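A morning with the robots at Ultstead

I have been meaning to write this up for over a week, and the tea has gone cold twice while I looked for my notes, so please forgive me if it rambles a bit. Regular readers will know I am not a technical person. I can bleed a radiator and I once mended a toaster, and there my talents end. But when the leaflet came through the door saying there was to be a robot open day at the Ultstead exhibition hall, on Tue 19 November, doors at ten, free entry and parking at the back, I put it on the fridge straight away.

I went by bus. I know, I know, free parking, but I don't like the roundabout at the bottom of the hill and the number 56 stops practically outside. It was a grey sort of morning with that fine drizzle that gets in under your hood, and there was already a queue when I got there, a very cheerful one, with a lot of grandparents and a whole class of schoolchildren in yellow bibs. By the time I reached the desk they were giving out numbered stickers and mine said 173. I wore it all day and found it still on my cardigan when I was getting ready for bed!

The day was put on by a company called Gornov, who have the big brick building out past the garden centre (I had always thought they made kitchens). They had taken the whole of the ground floor and split it into bays with curtains, a little like a hospital ward but much livelier. You could wander about as you pleased or follow the timetable, and being me I tried to do both and ended up missing the talk on warehouse trolleys. I am told it was very good.

I started with the arm that stacks boxes, because it was nearest the door. It was fine, and very strong, but once you've seen one box go on top of another you have rather got the idea. The children liked it more than I did. Then there was a stand about farming, with a long film about picking lettuces, and I sat through all of it, mostly for the chair.

What I had really come for was the tabletop demonstration, which the programme called the Nerville bench. Nerville is the name of the project, as far as I could make out, and the idea is to get a robot with two hands to tidy and sort the kind of odds and ends that any of us might have lying about on a table at home. I had expected nuts and bolts, or those grey plastic pieces you see on the news. It was all ordinary bits and bobs, and I was charmed by it at once.
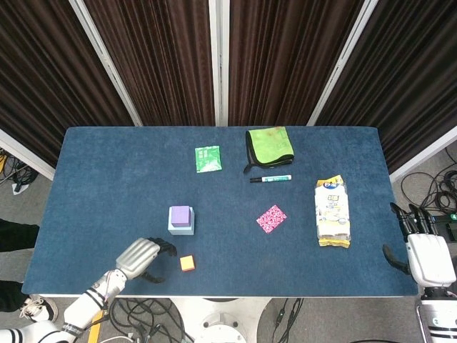 The Nerville bench, with both hands over the table. My favourite is the purple block on its pale blue base.

I must have stood there for the best part of an hour. They ran it in short turns, with a pause in between while everything was laid out again for the next go, and people drifted in and out, but I had a good spot and wasn't going to give it up. The young woman doing the explaining had a lovely clear voice and never once made anybody feel silly for asking. A little boy wanted to know if the robot was allowed to eat the snacks, and she answered him quite seriously, saying it had no tummy and so would have to save them for somebody who did.

I asked her about the cloth, the folded green one with the black edging, as I had wondered why you would give a robot such a floppy thing to deal with. She said that soft things are some of the hardest. A block stays the shape of a block however you get hold of it, but a cloth is a different shape every time you pick it up, and so is a packet with something sliding about inside. I have thought of this every time I've folded a fitted sheet since. If the clever people at Gornov ever crack fitted sheets I shall be first in the queue, and sticker 173 can go to somebody else.

The other thing I learned is how slow it all is, and I mean that kindly. I had pictured something whizzing about. In the turns I watched, a hand would come down, stop, seem to have a think, shift over by a whisker and then close up, and the whole crowd would go quiet along with it. When it went well there was a proper round of applause. One turn ended with the marker pen rolling away and everybody groaned together, the way you do at the bowls. I found I was far more on the robot's side after that.

I did like the hands themselves, too. One had silvery fingers and the other black ones, and I never did find out the reason for that. I meant to ask and then got talking to a gentleman about his knee.

Lunch was in the café upstairs, run for the day by Chu, the noodle place on the high street, and I had a very good bowl of soup with dumplings for 4 pounds, with a pot of tea thrown in. If you go to one of these days, eat early. By one o'clock the line was all the way down the stairs.

In the afternoon there was a chance to have a go yourself, with a sort of glove on a cable that worked a small gripper on a stand. You got two minutes each and had to put beanbags in a bucket. I managed two, and the girl before me, who can't have been more than seven, filled hers and asked for another bucket. My hand ached afterwards, which made me think a bit more of the patience that goes into the real thing.

I came away with a canvas bag, a biro and a leaflet about evening talks, and I caught the ten past three home with wet feet and a great deal to tell the cat. There is another open day planned for March, same hall, and they are hoping to have the Nerville bench back with a washing-up bowl. I've put my name down for the mailing list, and if anybody local fancies coming along, leave me a comment underneath and we can share the bus. Bring a cushion for the lettuce film.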